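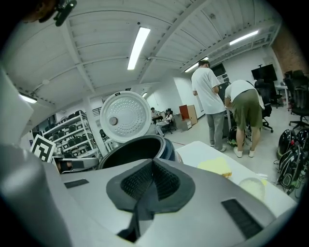 Page last changed: 14th June

Rakach hand-held grippers (the pair, with the harness)
Would I buy them again? Ask me after the replacement springs get here

I've had the Rakach pair in my hands most working days for two months now, collecting kitchen demos, and I was all set to write a glowing review. Then the right one jammed shut on a rice cooker lid with my arm halfway over the pot, and the review got longer.

Good stuff first, and there's plenty of it! They're comfortable. I came from a set of Firnis grippers that made my wrists ache before lunch, and with these I can do a full morning and still type afterward. The padded fingers are great on soft things. Bread doesn't get crushed, a sponge comes up on the first try, and small bowls are easy once you figure out that you want to come at the rim from the side. The harness takes a lot of the weight too, though the straps ride up if you're short like me.

Now the jam. You squeeze the trigger, the jaws close, you let go, they open. Except that on the right one, somewhere in week five, they started opening a hair late. I noticed it and shrugged (dumb). A few days later I was doing the lid task, pulled it up by the edge, let go, and the jaws just stayed put. I stepped back the way you do when you expect to be holding nothing, and the whole cooker came along with me across the table. The pot was empty and unplugged, thank goodness. With hot rice in it I'd be writing a much crankier review.

I wiggled the trigger and it let go after a few seconds, which is almost worse, you know? It would have been easy to call it a fluke and keep going. I took the housing off that evening and found the return spring had walked halfway off its post. There's no lip on the post to hold it. I pushed it back on and it walked off again after 8 sessions. Pushed it on again with a dab of glue and it has held so far, but I check it every morning and I don't love that.
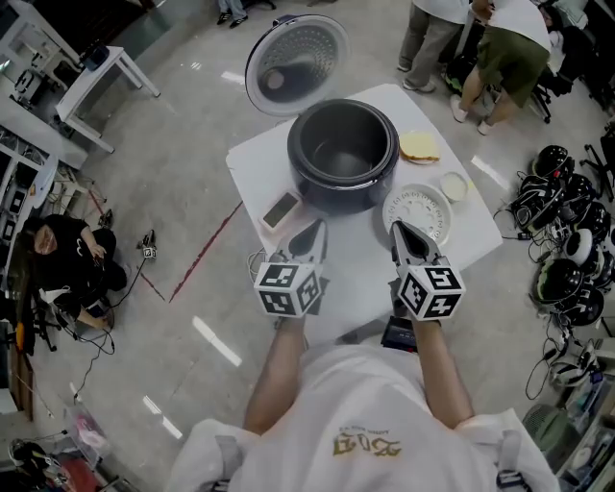 Rice cooker setup, a gripper in each hand, lid up.

Second problem, less scary and way more annoying. The marker cube on top is a press fit, and mine had started to turn a tiny bit every time the jaws snapped open. You can't feel it and you really can't see it. We run Fadusik for the tracking, and Fadusik was perfectly happy the whole time, no warning, no red light, nothing. I only caught it when the replayed grasps kept landing beside the bread plate instead of on it. I had to throw out 17 recordings. I was not a joy to be around that afternoon.

The fix is silly: a pencil line across the cube and the housing. If the line doesn't match up, stop and recalibrate. Why there isn't a line molded in already I couldn't tell you. A little set screw would be even better.

I bought mine through Alexiou, and their support was quick and friendly, I'll give them that. They asked for a video of the jam, agreed it was the spring, and said new ones with a clip would ship in 14 days. They also told me to stop using the right gripper around heat until then. I'd have liked to see that on the product page, where it would do somebody some good!

If you already own a pair, here's what I'd do. Squeeze and release each one a bunch of times before you start and listen for the snap. A healthy one sounds crisp and mine had gone sort of mushy before it jammed. Draw the pencil line. And practice slipping your hand out of the grip fast, because when it stuck on me my first instinct was to pull, and pulling is how you get a cooker in your lap.

Other small gripes: the finger pads pick up crumbs and take forever to clean, and the manual has one page on maintenance, most of it about wiping the markers.

Three stars for now. The left one has been flawless and would get five by itself. I'll update this when the clips are in and I've run the lid task on them for a while.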